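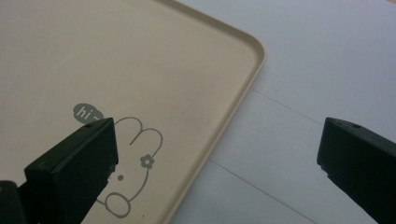
*The bunny tray, with its little "hi~" in the speech bubble.*

I've been trying to write down my grandmother's soup before I forget how she made it, and I'm finding out that she never made it the same way twice. My cousin Lesia remembers dill by the fistful. I remember hardly any, and a lot of black pepper, and the windows in the Caltedow apartment all steamed up so you could draw on them with your finger (we did, and we got in trouble for it every time).

What we do agree on is the beets. She roasted 3 big ones the night before, skins on, and let them sit until morning. I tried skipping that step back in January and the whole pot came out thin and sort of sweet, and my husband very kindly ate two bowls of it anyway!

So on Sunday-dinner scale, for a crowd, I'm now using 3 beets, half a small cabbage, two carrots, and one more potato than seems sensible. The vinegar goes in at the end, a spoonful at a time. Lesia says her mother used lemon, and I'm going to try that next, once I've worked my way through the containers in the freezer.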